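**Trerkance handling rules, my part of the report** (draft for Romana Jelínek, May 4, 2025)

So I got the chapter on good practice, which sounded like the dull one, but I ended up loving it! Our first rule sheet had 65 lines and we kept skipping bits (me more than anyone). Aoife and I cut it down to eight. The big ones: fingers open before you move in, approach slowly, and keep your own hand on the handle, well behind the pads.

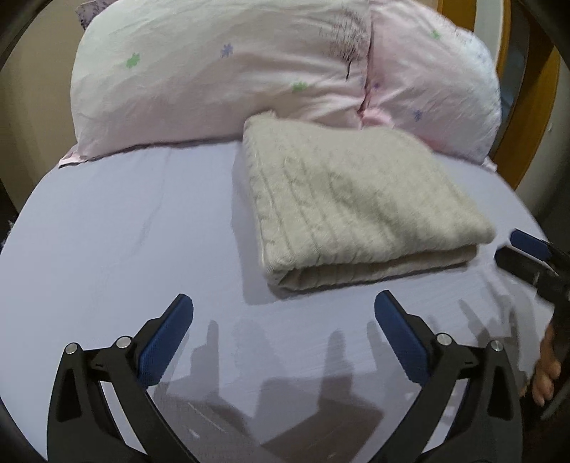
*Fig. 1: Two grippers at the folded cable-knit blanket, bed task.*

Soft stuff needed its own rule. The standards we read at Stumstead mostly talk about hard parts, so we wrote that a folded item gets gripped through all its layers or left alone. Aoife still thinks that's too strict for pillows, and we're arguing it out again in June.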